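Helance: notes on the desk stuff set
README, February version

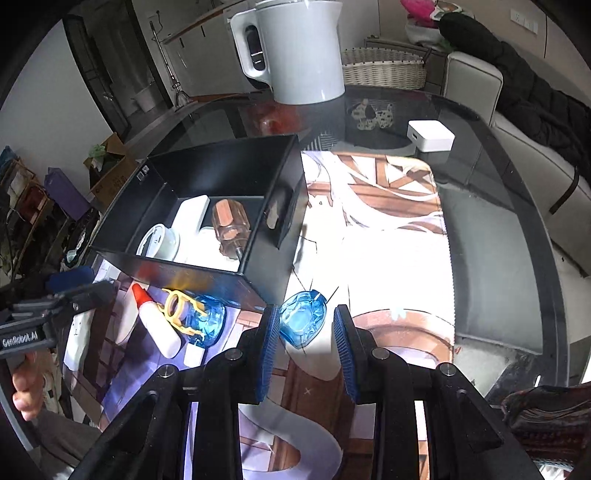

Biljana Kneževič wrote back that a README should tell people what to do with the small things first, and leave the history for the end, so I've moved the history down. She also wanted to know why glue gets its own heading. Read on, Biljana!

What this is

Helance is my collection of pictures and notes on hobby desk clutter: the little things that pile up on a table when you make, fix or decorate stuff. It has 812 pictures and 966 short notes to go with them. Some pictures have two or three notes, some have none yet (I'm getting there, slowly).

I started it because I could never find a decent list of what people keep within arm's reach. Kitchens, sure, there are tons of those. But a glue bottle next to a blue faceted glass cup, with a screwdriver over in the box? That's my kind of table, and I wanted more of it.

How I name things

I go by what a thing looks like and I keep it plain. A small cut-glass piece could be a cup or a candle holder, and half the time I can't tell, so it goes down as "glass cup, faceted" and the color comes after. If there are two alike on the same table they share one note unless something is sitting on top of one of them.

Ornaments are the messy part. Loops, spokes, letters that may or may not be letters... I write the color, the shape and "ornament" and move on. Please don't guess at what it came off of.

Boxes: say whether it's open, then list what's inside separately. A screwdriver in a box is still a screwdriver, and it should turn up when you search for tools.

Glue

Okay, the heading. Glue turns up under craft, repair, office and school depending on who wrote the note, and that drove me up the wall. Now it has its own tag, and the cap color goes in the note (red cone cap, flat blue cap, whatever you've got). Caps are how people tell their bottles apart, at least at my house.

Mats

I tag the mat as part of the table. Printed mats get one line on the artwork and that's plenty. An early batch had more than 200 words on a single desk mat, which was fun to write and no use to anyone.

Folders

There are 4 of them:
inau – tables used for making things
levchenko – repair tables
valtby – desks that are mostly for sitting at
unsorted – what it says

The first three are just names I liked, so don't read anything into them. If a table fits two folders, it goes in the first one that fits.

Known problems

White things on pale surfaces get missed a lot. Cards and boxes get mixed up when only one side shows. Lids and cups are a constant argument, and I've lost most of those arguments to Biljana.

If you find a mistake, send me the picture number and the note as you'd write it. I go through fixes in the evening, usually after nine.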